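Ticket: narrow tube leans in rack, cap pick fails
Product: Troltik bench cell, two arms
Site: Clarenmont, wet bench
Opened by: Gualtiero Tedesco
Status: Open, waiting on vendor
Priority: Normal

Summary
The decapping routine handles the wide tubes in the acrylic rack. It does not handle the narrow one. The planner assumes every cap points straight up, and the narrow tube does not stand straight in a hole cut for a wide tube.

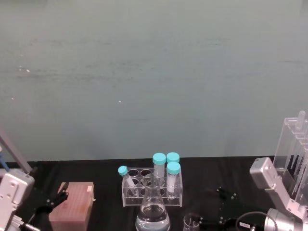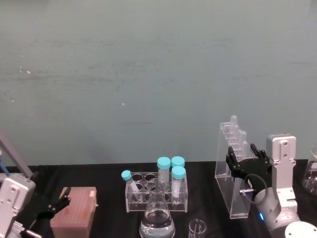
Rack, flask and pink box on the black work surface, both views.

Steps to reproduce
1. Load the rack with wide tubes and one narrow tube, turquoise caps on all.
2. Run "open all" with default settings.
3. Wide tubes complete. On the narrow tube the gripper closes beside the cap and the job stops with a grasp timeout.

Expected: cap axis is estimated per tube.
Actual: cap axis is taken from the rack model, always vertical.

Log, 14:10
Raised grasp timeout from 300 ms to 500 ms. No change. The fingers are in the wrong place, so waiting longer does nothing.

Log, 14:35
Checked rack calibration. Residual is inside the limit. Ruled out.

Log, 15:20
Turned on per-object pose in the Kasten vision module. The tilt now comes through, but the planner throws it away at the next stage. The debug file is 1,363 lines and the relevant one is a single warning: "orientation clamped to rack normal."

Log, 16:05
Set clamp_orientation to false by hand. The arm reached the cap at the right angle on 2 attempts. Both times it turned the whole tube along with the cap. A wide tube is held well enough by its hole. A narrow one spins.

Workaround
Have a person open the narrow tubes before the run, or use a rack with smaller holes. We are doing the first for now.

Comment from Tedesco
The Billance sales sheet lists "routine bench chores, unattended." I would not sign that yet. Fetching, placing and opening standard tubes is fine — I leave it alone for those. A technician meeting a loose tube pinches the body with one hand and turns the cap with the other without thinking about it. The cell has two arms and no routine that uses them together for this. Same gap as with the jar lids we reported in May.

Requests to vendor
- Expose the clamp flag in the settings page.
- Add a hold-and-turn routine using both arms.
- Report a spinning tube as its own error. At present it logs as success.

Next action: vendor to confirm whether hold-and-turn is planned. Ticket stays open until then.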